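The utility room at Sundiment, and the woman who runs the washing

Notes from a long chat, typed up fast. She asked not to be named, so she isn't. She does the laundry for Sundiment, a small holiday let business with 4 cottages and one washing machine between them. We talked in January, slow season, which is the only time she sits down.

First thing she says, before I've got my pen out. "Don't write that I love laundry. I don't. I love it being finished."

Fair enough. She's been at it long enough to have opinions on everything. Drums, baskets, floors, what guests do to pillowcases. Mascara mostly. Also fake tan, "which ought to be taxed".

The utility room is behind the office at Clanon, the biggest of the cottages. Pale grey floor, grey wall, white machine. It used to be a coal store and then a sort of dumping ground for deckchairs. She had it cleared and the floor done smooth so she could mop it in one go. Paid for out of the cleaning budget, 800 pounds, and she had to argue for it.

"They wanted to put carpet tiles down. Carpet tiles! In with a washing machine. I said you come and lift them when the filter's been opened."
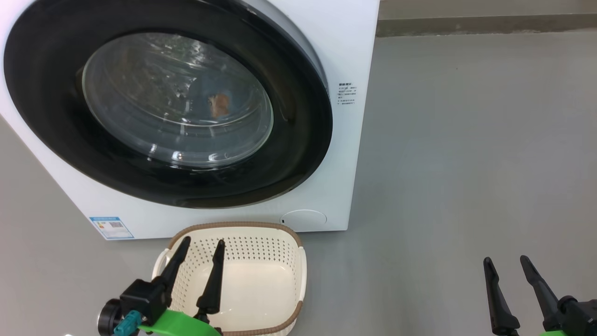
The washer at Clanon, with its filter cover low down on the right

The filter is a big subject with her. That round white cover at the bottom of the front. She reckons most people who own a machine like it have never touched theirs. She does it on the first of the month, old towel down, shallow baking tray under, unscrew it slow. What comes out? Hair grips. Coins. Once the little rubber foot off a camera tripod. Once, and she is still cross about this, most of a candle.

"And then they ring the office and say the machine's broken. It isn't broken. It's full of your stuff."

I ask if the machine is a good one. She shrugs. It's fine. It has a big door, she likes that, you can get a double duvet cover in without wrestling. She left the energy label on the front. Never got round to peeling it and now it's part of the furniture. The one before was a Koller, she says, secondhand, loud, walked across the old floor on a spin so that you'd come in and find it facing the window. She was fond of it. Wouldn't have it back.

How does a changeover day go, then. She counts it off quickly. Guests out by ten. Beds stripped before anything else, windows open, then all the linen down to Clanon in the back of the car. Whites first becuase they take longest. Towels next. Bath mats last, on their own, never with towels. Then anything odd.

"Odd" is a category. Odd is tea towels, cushion covers, the dog blanket from the cottage that takes dogs. And whatever people leave behind. She washes left-behind clothes before posting them back, always, even if they look clean. She wouldn't want a parcel of somebody's unwashed jumper going through the post with the business's name on it.

Temperatures, I ask. Forty for nearly everything. Sixty for towels and anything she doesn't like the look of. She doesn't do ninety any more, it made the pillowcases go thin and the bill go up.

Dark things are what catch people out, she says, and this is the part where she leans forward a bit. A white drum-load is easy, you can see what's in there. But one dark top at the bottom of a metal drum, with the light bouncing off the glass, you'll swear the thing is empty. Then your white sheets go in on top.
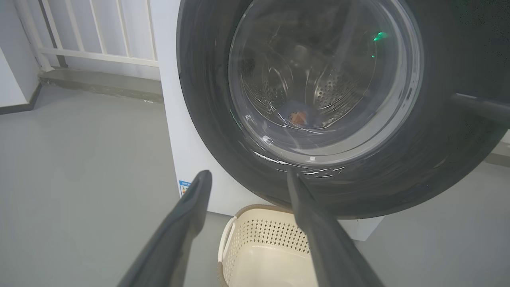
Easy to miss: one dark garment at the bottom of the drum

She did it herself, in her second summer. A navy sock, she thinks, or a vest. Ten pillowcases came out the colour of dishwater. They're now dusters. She has a rule since then which is that the hand goes in, all the way round the drum, before every load. Top as well as bottom, things stick up there after a spin. Doesn't matter if you looked. Doesn't matter if you're sure.

"My hand goes round. Even at home. Even at my sister's, she thinks I'm mad."

And don't trust bits of colour, she says. She's reached in after what she thought was a leaf, or a sweet wrapper, and it was a corner of something bigger.

We have a break here while she takes a phone call about a boiler. Not her boiler. People ring her about everything.

Back to it. Detergent: she uses Clorneo, the powder, comes in a tub. Half of what it says on the scoop. The water round there is soft and if you put the full amount in you're rinsing till teatime. No softener on towels, it stops them drying anybody. She says this to every new cleaner and every new cleaner buys softener.

Then baskets. I hadn't planned to ask about baskets but there we are, it took up twenty minutes. She is firmly for plastic with holes in. She had wicker, which looked lovely and snagged two good throws. She had the fabric sort with a wire round the top, that went sour inside a month. The cream plastic one has a rim that looks a bit like braiding, so it's not ugly, and the holes let the air through.

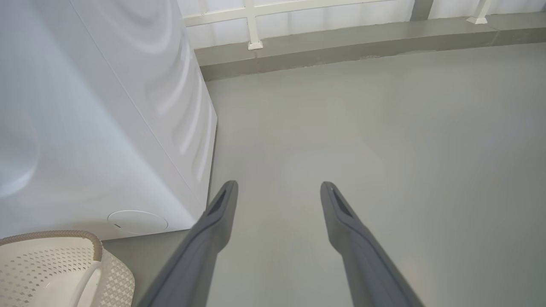 The cream basket, parked beside the machine

It lives on the floor by the washer. Not on top. She's strict on that as well, nothing on top of the machine, not the powder, not the pegs. Partly because of the Koller and its wandering, partly that anything you put on a flat surface breeds. One box of pegs on there and by the weekend there's a lamp.

"I like to see the lid. If I can see the lid then I'm on top of it."

What about drying? Line if there's wind, and there's usualy wind. Otherwise airers in the back bedroom at Clanon when it's unlet, and if it's let, well, then it's a bad week. A tumble dryer has been discussed. It gets discussed every spring. She's measured up for one, next to the washer, and there'd be room if the door opened the other way.

Ironing she does sitting down with the radio on, and only the bits that show. Pillowcases, top third of the sheet. The rest gets folded warm and pulled flat. She showed me the folding on the office desk with a spare sheet, very fast, I couldn't follow it and my own attempt was taken off me.

Last question, what would she tell someone doing this in their own house, no cottages, just a family and a heap. She thinks about it while putting her coat on.

"Leave the door open after. Wipe the rubber. Do the filter. And empty your pockets, for heaven's sake."

Then she's gone, somebody at the far cottage can't work the shower. The kettle was still on so I had her tea.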